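Where do you keep a handheld mic between uses?
Posted in Home & Hobby Rooms

Veronika Ammann
Hello all! I've got a small white table in the back bedroom where I record stories for my grandkids, and I can't seem to settle on a home for the microphone. If I lay it down it rolls, and twice now it has ended up on the rug. I bought a little desk stand from Grabner but the clip is too wide and the mic slides right through -- very annoying. I'd like something that doesn't eat up the whole table, as I also sort my craft things there. Any ideas are welcome, even the homely ones.

Flelholm
drawer

grarklow_161
Hi Veronika, what a sweet thing to do for the grandkids! I went around and around on this myself last August. A folded dish towel stops the rolling, and that may be all you need. If you want it upright, try a square cup toward the back corner of the table, where your elbow won't catch it. A square one stays put much better than a round mug, and you can use a second one for your craft tools.
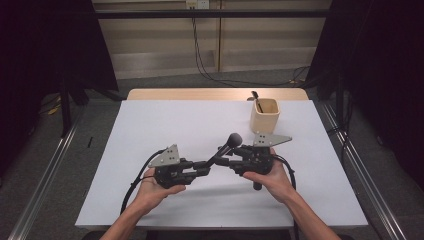 I'd keep the mic in a cup of its own, though, and put it in handle first so the round head isn't down in the crumbs and glue bits. If the cup feels tippy, a handful of dry rice in a sandwich bag at the bottom will weigh it down nicely. As for the Grabner clip, wrap the inside with a strip of felt before you give up on it -- mine took 2 layers and it has held ever since.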